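Search this site
Search
Unit materials Week 5 Notes Forum

Lecture 5: From hand-held demonstrations to a bimanual policy
Robot Learning, software stream

0 comments 2 shares

These notes cover the software path between a recorded demonstration and a trained policy. Hardware assembly was covered last week and isn't repeated. Students should have the Illus repository checked out and building before the Wednesday lab.

5.1 What a demonstration contains

One episode from one gripper is a wrist video stream, an inertial stream, and whatever can be derived from the two. The derived quantities are the six-degree-of-freedom pose of the gripper over time and the width between its fingers. No robot is involved at this stage, so there are no joint angles and no commanded torques. Everything the policy later treats as an action is reconstructed from images and inertial data.

For bimanual episodes there are two such streams and one further unknown, the transform between the two grippers. Errors in that transform matter more than errors in either absolute pose. If both trajectories are shifted together by a centimetre, the policy sees a slightly different table. If one shifts relative to the other, the policy learns to bring its hands to the wrong separation, and a bag held by one hand will be missed by the other.

5.2 Time alignment

The two cameras run on independent clocks. Illus aligns them in two passes. The first uses the timecode written at the start of each file. The second cross-correlates angular velocity during the synchronization gesture (both grippers tapped together) and solves for a constant offset. Clock drift over an episode of normal length is ignored. For longer recordings, repeat the gesture at the end and fit a linear term.

An offset of 70 ms is enough to spoil a handover. At ordinary hand speeds it turns into a position error larger than the grasp tolerance of most small objects. Check the residual that Illus prints after the second pass before going any further. If the correlation peak is broad or there are 2 peaks of similar height, reject the episode.

5.3 Finger width from markers

Each finger plate carries a square fiducial. The detector runs on every image, returns the corner positions, and the distance between the marker centres is mapped to opening width by a calibration table made once per gripper.

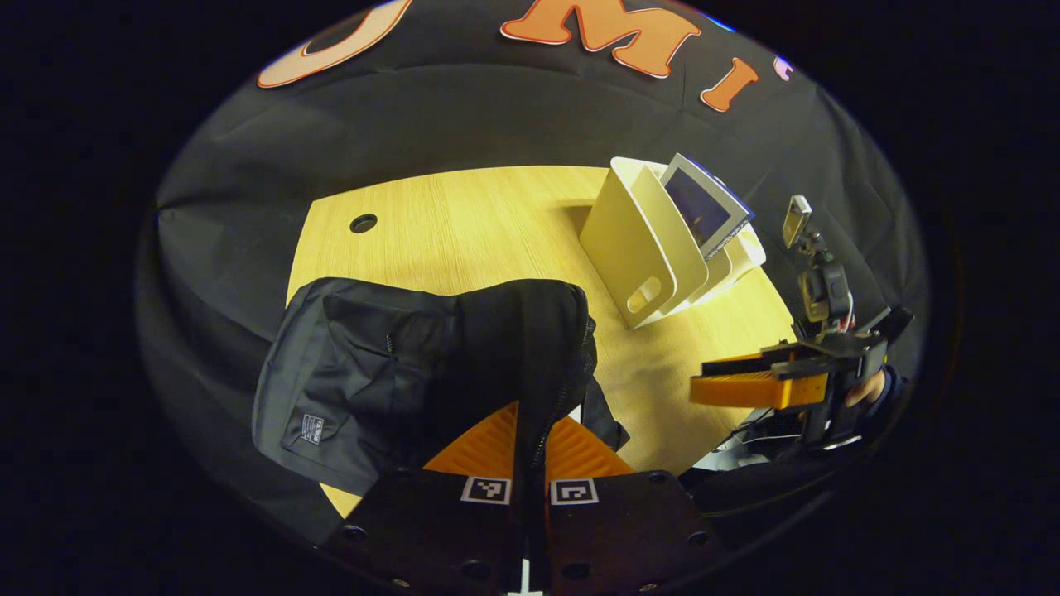

Missing detections are common near full closure and when the object bulges up over the plates. The interpolation rule in Illus is simple. Gaps of 5 images or fewer are filled linearly, and longer gaps are flagged. If only one marker is found, the width is computed by assuming symmetric motion about the centre line. That assumption holds for our linkage but fails if a plate has worked loose, so inspect the one-marker fraction per episode. A sudden rise generally means a mechanical fault.

Soft objects introduce a second problem. Fabric compresses, and the width at which the fingers stop depends on how much material was gathered between them. Width alone is therefore a poor indicator of grasp success. Do not threshold it to segment episodes into grasp and release phases. Use its derivative together with gripper velocity, as in the lab script.

5.4 Localization and mapping

The mapping pass builds a sparse map from a slow scan of the workspace. Each episode is then localized against that map. Three conditions account for most failures:

- Too little texture. Plain cloth and uniform tabletops give few stable corners. Features with hard edges, such as printed letters or openings in furniture, are worth having within view during the scan.
- Moving features. The other gripper, the operator's hand and the object itself all produce corners that don't belong to the map. Illus masks the lower part of the view by default. It does not mask the second gripper, which has to be rejected by the outlier test.
- Fast rotation. Blur removes corners for several consecutive images, and the tracker then relies on the inertial data alone.

The lens is a fisheye, and all of this depends on its intrinsics being correct. Do not borrow another group's calibration file. Reprojection error near the centre can look fine with the wrong file while the periphery is badly off, and the periphery is where the other gripper usually appears.

5.5 Filtering

The reference set for this unit, Rolland, holds 467 episodes after filtering. The filter rejects on lost tracking, on poor synchronization residual, and on any flagged width gap that overlaps a contact event. Filters are applied in that order and each writes a reason code. Keep the rejected episodes. You will need the reason codes for the assignment.

5.6 Action representation

Actions are expressed relative to the current gripper pose at the start of each predicted chunk. For two arms, the observation also includes the pose of each gripper in the coordinates of the other. This makes the policy insensitive to where the base is mounted and removes the need for a shared world frame at run time, provided the base-to-base calibration on the robot is good.

At run time Dollero handles latency matching. Observations are delayed so that all streams refer to the same instant, and actions whose target time has already passed are dropped. The controller interpolates between the remaining waypoints.

5.7 Lab preparation

Run the alignment and width scripts on the practice episodes in the Holo folder. Plot both widths on a common time axis, mark every interpolated segment in a different colour, and bring the plot to the lab. Submit the reason-code table with it.

Reading: Illus documentation, sections on calibration and time alignment.

Share this page
2 shares 0 comments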